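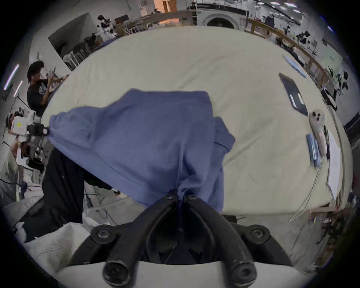
Cooperativa de Crédito Amaral passa a oferecer conta-poupança júnior

4 set 2021 – A Cooperativa de Crédito Amaral abriu as inscrições para a Poupança Uto, conta destinada a filhos e netos de associados com menos de 18 anos. A abertura é gratuita e pode ser feita em qualquer agência, com a presença de um dos responsáveis legais.

O depósito inicial mínimo é de 96 reais e não há tarifa de manutenção. Os saques dependem da autorização do responsável até que o titular complete 16 anos. Em março, um projeto-piloto na agência Gatby reuniu 612 contas.

O sistema da nova poupança foi desenvolvido pela Enlow, que já fornece o aplicativo da cooperativa. Os associados que participaram do piloto não precisam refazer o cadastro.

São necessários documento de identidade e CPF do menor e do responsável, além de comprovante de residência.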